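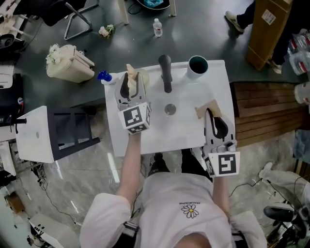
What will visitors see at the Stotora open day?
The open day takes place on Sun 7 July in the Stotora demonstration hall. Staff will carry out everyday table tasks with hand-held grippers, each fitted with a white cube printed with black-and-white marker patterns. The tasks involve ordinary items such as cups, spray bottles and pieces of cardboard.

Is there a charge for admission?
No. Admission is free, but places are limited to 100 and must be reserved through the Jullunness visitor desk.

May children attend?
Children aged 12 and over are welcome with an adult.

May visitors try the grippers?
Yes, in the second session only - sign up on arrival. Loose sleeves and bracelets are not permitted at the tables.

Where should visitors park?
Parking is available behind the Begović building. The Zarketti entrance is reserved for deliveries.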